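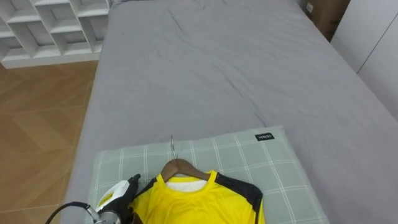 Leave the offset alone until you have looked at the cable, Sigrun Isaksson wrote back. An offset that wanders is a mechanical fault.

Lundgren read it twice and put the laptop on the floor. He had already changed the offset three times that morning. The Grunlow stood over the bed with its motors holding, one hand near the shoulder of the yellow jersey, and waited for a command.

He cut power to the left arm and supported the forearm while the brakes set. The Nutell manual asked for a wrist inspection every 600 hours. The counter read 424. He took out the screws and laid them on a cloth in the order they came.

The encoder was clean. The cable clamp behind it had backed off half a turn, enough to let the connector shift whenever the wrist rolled outward. He seated the connector, tightened the clamp and marked the screw with paint. Then he erased his three offsets and loaded the factory value, 147 counts — the number he had started from.

Homing took about 30 seconds. He ran the wrist to both limits with no load, then with the hanger alone, then with the jersey on it. The error stayed inside tolerance. He wrote the figures down.

"Clamp," he typed.

Which screw, Isaksson asked.

"Rear. I've marked it."

Check the other arm. Same batch.

He had hoped to be home for lunch. He opened the right wrist and found that clamp tight, marked it as well, and closed the cover. Then he sent the rack routine from the top, at quarter speed, with his thumb on the stop.

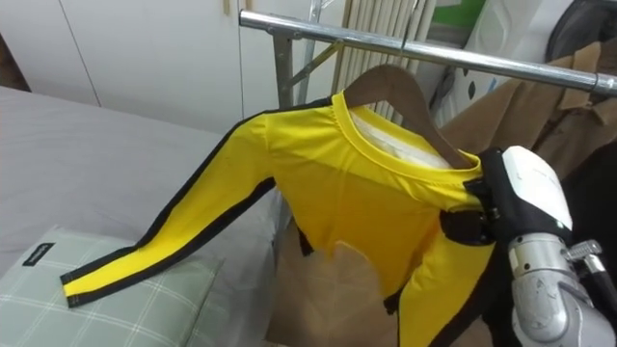

Rack routine, quarter speed. Hanger on the rail, hand at the shoulder.

Lundgren kept his thumb where it was until the arm reported idle. He entered the clamp under parts to be replaced, quantity two, and signed the sheet. In the box for cause he wrote "vibration," crossed it out, and wrote "not known."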